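How Does a Robot Hand Pick Up a Shirt?

Picking up a shirt is easy for you. You pinch it and lift. For a robot, it is one of the harder jobs around the house.

A hard object like a cup keeps its shape. Once a robot knows where the cup is, it can close its hand around it. A shirt is different. It folds, slides and bunches up, and it almost never lies the same way twice.

What is a gripper?

A gripper is the part at the end of a robot's arm that does the holding. Some grippers have suction cups. Some have soft fingers filled with air. Many have just two stiff fingers that open and close, a little like tongs. A motor moves the fingers, and cables carry power and signals to the motor.
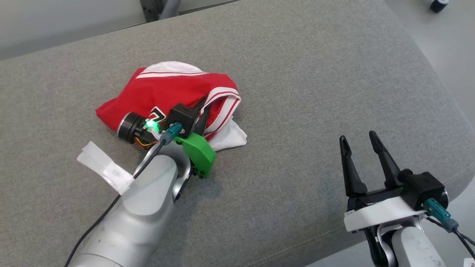 The left gripper presses down into a red-and-white shirt. The right gripper has its two black fingers open.

Why use two arms?

Try folding a T-shirt with one hand behind your back. You can do it, but it takes a while. With two arms, a robot can hold one part of the cloth still and pull on another part.

The arms have to work together. If both pull too hard, the cloth can slip out or tear. A computer called a controller tells each arm where to go and when to stop.

How do you test a gripper?

Jeptoo Owino tests grippers at a robot workshop called Pamora. In June she compared two kinds of fingers, one pair with pointed tips and one pair with wide, flat tips. Each pair got 497 tries at lifting a piece of clothing.

The pointed fingers picked up the clothing 484 times. The flat fingers missed more often, and 93 of their misses were with thin cloth. They did better with thick towels.

Owino writes down every miss. She also notes what kind of cloth it was and how it was lying.

Try it yourself

Drop a sock on a cushion. Pick it up using two pencils, one in each hand. Do this 21 times and make a mark on paper each time it works. Then try again with two spoons and compare your marks.

Words to know

Gripper: the part of a robot that holds things
Motor: a machine that makes parts move
Controller: a computer that tells the robot's parts what to do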